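Speaker notes: Showing the arm what we want
Talk for the automation meetup in Dimley, Friday, May 29, 2026
Slot is 25 minutes with questions. Clicker is in the front pocket of the bag.

Slide 1. Title

Wait until the door is closed. Say good evening, say thank you to the hosts for the room.

I work at Tronley. We make small packing cells for companies that ship many different things in small quantities. My part of the work is teaching. I stand next to a robot arm, or I sit two meters away from it with a controller in my hand, and I show it how to do a task. Then other people take my recordings and train a model with them. Tonight I talk only about my part. If you have questions about the training of the model, I can answer the easy ones.

Please excuse my English when I become fast. Raise a hand and I will slow down.

Slide 2. Two ways to show

First way: by hand. You put the arm in a soft mode, where the motors carry its weight, and you push it with your own hands through the motion. Some people call this kinesthetic teaching. I will say "by hand" because it is shorter.

Second way: remote control. In our case it is a small leader arm, which has the same joints as the big one. I move the small arm, the big arm copies it. My fingers are on a trigger and the gripper closes as I close the trigger.

Do not read out the table on the slide. Say only these points.

By hand you feel everything. When the finger touches the table, your hand knows it. It is also easy to explain to a new person, they learn it before lunch.

But by hand your own body is in the way. Your arm comes into the camera picture, your sleeve, your shadow. A model that learns from these recordings may learn that a sleeve is part of the job.

With remote control the camera sees only what it will see later, when the robot works alone. This is the reason we moved to it. The price is that you lose the feeling in your hand. You must look more, and you must be slower, especially in the first days.

Pause here. Ask who in the room has tried one or the other. If many hands go up, skip slide 3.

Slide 3. What is in one recording

We say "episode" for one complete try, from the start position to the release. An episode has the pictures from the wrist camera, the pictures from a fixed camera above, the joint positions, the gripper opening, and one line of text with the instruction. Nothing else. At the beginning we also recorded force, but our sensor was drifting and the numbers made more confusion than help.

The line of text matters more than I expected. "Pick up the package" and "take the package and put it in the tray" are different tasks. In the first month we mixed them. We had to go through old episodes and correct the lines, and this was boring work for 5 days.

Now we write the line first and read it aloud before we touch the controller.

Slide 4. The grocery set

This is the biggest part of the talk, take your time.

Our customer for this project is Bartoš. They prepare mixed grocery boxes, and they wanted to know if one arm can handle the dry goods shelf. Boxes are easy. Cans are easy if they stand. The difficult ones are everything in soft film: bags, pouches, things with a wrapper around another wrapper.

We collected 1,137 episodes with the grocery set. All of them by remote control, all on a white table top with soft light from the side. I am proud of this number, but I will come back to it, because a part of it was not useful.

Explain the problems with film, slowly.

Film shines. When the arm comes closer, the bright spots move over the surface, and in the wrist picture the package seems to change its shape although it lies still. Printed letters become bent and broken. You cannot depend on reading them.

Film slides. The fingers close on the wrapper, and the thing inside can stay where it is. From above it looks like a good grasp. Then you lift, and you hold only the wrapper.

Film folds. At the ends there is often empty material with nothing behind it. A beginner likes to take this part, because it is easy to pinch. For a heavy product this is a bad habit, and the model will copy the bad habit with great discipline.

So my rule for the team: take the body, leave the ends. Bring the fingers to where the product has thickness, stop above it for a moment, then go down and close slowly.

The stop is important. I will show in the video on slide 6 why. A human does not need it, but the camera does. In this moment the wrist camera has a quiet view of the object and of both fingers, and the next movement is clearly connected to this view. When I was new I did everything in one elegant curve. It looked very nice and the trained model was missing the object by the width of a finger.

Slide 5. What the wrist camera sees

Leave this slide up for the whole section. Let them look before you talk.
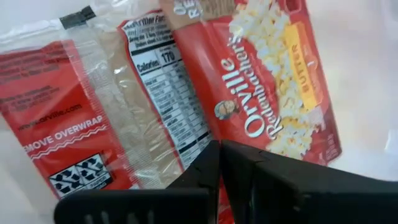 When you teach from a distance, it is a temptation to look at the robot directly. You are in the same room, so you turn your head. I ask my people not to do this in the last centimeters of the grasp. If you use information that the cameras do not have, then you teach a decision which the model cannot understand. It sees you correct to the left and it has no picture that explains why.

We put a cardboard screen between the operator and the table for one week in order to train this. People complained, I complained too. After the week we took the screen away and most of us kept looking at the monitor. The episodes became slower, and the corrections became smaller.

Mention the package text here if there is time. The popcorn has a large 170 beside the word "Calories", and this is a good example for what our system does not need. We do not read labels at the grasp. The product is already known from the order list. The arm has to know where the thing is, how it lies, and where it is thick. I say this because at every talk one person asks about reading labels, and it is a fair question, but it is another station in the line.

Also mention the fingers. They take a lot of the picture when they are close, and they cover a part of the object. The operator must accept this. Line up early, while you can still see both sides of the package, and do not try to make large corrections when the fingers are already low.

Drink some water.

Slide 6. Video, two grasps

Check that the sound is off. The video is short, let it run two times.

First time, say nothing. Second time, point at the moment of the stop. In the left video there is a stop, in the right video there is none.

If the video does not play, describe it with your hands and continue. Do not spend time on the cable like in Rusgate.

Slide 7. Episodes we threw away

Now come back to the big number.

We removed episodes for these reasons:

The operator started before the text line was correct.
The object was moved by a hand during the recording.
The grasp was good but the operator was waiting a long time before it, because he was talking to somebody.
The gripper closed two or three times in the air. We call it "chewing". It comes from a nervous finger on the trigger.

People ask if we should keep the failures. My answer is: keep those where the operator fails and then repairs it. A package slides, you open, you go back a little, you take it again in a better place. Such an episode is worth a lot, since the robot will also have packages that slide. An episode where the operator fails and gives up goes out.

We do not produce failures on purpose. I tried it for a day. You can see in the recording that I am acting.

Slide 8. Changing the position

Short slide.

A human is lazy in a particular way. If you ask me to put a package on the table in a random place, I put it in the middle, a bit turned. The next time I put it in the middle, a bit turned to the other side.

We have now a printed sheet with 7 start zones, and a dice for the angle. It feels silly for an engineer to throw a dice at work. It works better than my imagination. Also turn the package over sometimes, so that the back side is up. A soft package never lies the same way twice, and this variety you get for free if you really pick it up and drop it, instead of pushing it.

Slide 9. Advice for people who want to start

Speak freely here, these are only reminders.

Start by hand if you have never moved an arm, for one afternoon. Then change to remote control and stay there.

Make breaks. After forty minutes my grasps get careless and I do not notice it myself, I see it only the day after.

Watch your own episodes from the wrist camera, at normal speed, before you record more. Do this on the first day and not at the end of the first month.

Let two people teach the same task. They will have different styles and it is better to discuss it early. In our team one approaches from high above and one comes in flat. We had to decide, and we decided for high, because of the neighboring boxes in the tray.

Clean the camera window. I put this on the slide in large letters.

Slide 10. What comes next

In June we begin at the Bartoš site with one cell, beside their manual line. I will teach there for the first two weeks. The light is different, they have windows, and I expect that our nice white table has spoiled us. I do not have results yet, so do not promise any. If somebody asks for the success rate, say that we will measure it at the site and that I am happy to come again.

Slide 11. Questions

Repeat each question into the microphone before the answer.

Possible questions:

Why not simulation? We use it for reaching and for collision. For crinkled film our simulation is not good enough, and making it good would take us longer than teaching.

How long is one episode? It depends on the operator and the object. Show the list on the backup slide.

Can the customer teach it alone? This is the plan. The leader arm stays at their site and we train two of their people.

Leave the contact slide on the screen and collect the leader arm from the first row before people go to the drinks.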